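31 Aug 2025

I slept badly and woke before the alarm, so I had time to iron a shirt and eat two slices of bread standing at the window. The bus number 92 came late again. I read four pages of my book and understood maybe one of them.

All of today was bricks and bins. When I was small in our flat, my brother and I kept our blocks in one big cookie tin, all the colors together, and my mother would have laughed to see three separate bins for it. I like them. They are made of the kind of plastic that lets the color through, and when the light from the window falls on the table, the orange one makes a warm stain on it. I looked at this stain for longer than I should. 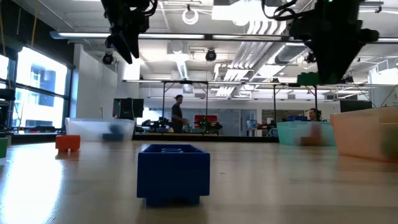

The blue block in front, and the three bins behind it.

Yareli asked me which color I would choose if I could keep only one. I said blue, and she said that everybody says blue. Then Remo wanted to discuss the trip to Trinholm in March and we lost a quarter of an hour on trains. He thinks we should take the early one. I do not want the early one, but I did not say it clearly enough, and I am afraid it is already decided.

I had believed that red, green and blue would be simple. My eyes get tired of it all the same. I start to look at the wood of the table, at the knots and the pale strips, and I forget which brick I was thinking of. I was pleased with the green pair in the orange bin, one lying down and the other leaning up almost like a person in a bath.

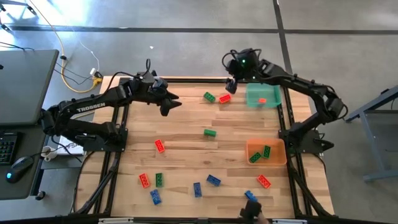 Two greens in the orange bin, one red in the teal, blues still on the table.

For lunch I had lentil soup, too salty. Jovita gave me half of her pear. She has finally heard from the landlord about the kitchen window, and he will come in seven days, or so he writes.

In the evening I called my mother and told her about the bins. She says the cookie tin is still on top of her wardrobe, with buttons in it now. I must ask her to keep it for me. Also buy stamps, and return the umbrella to Nelu.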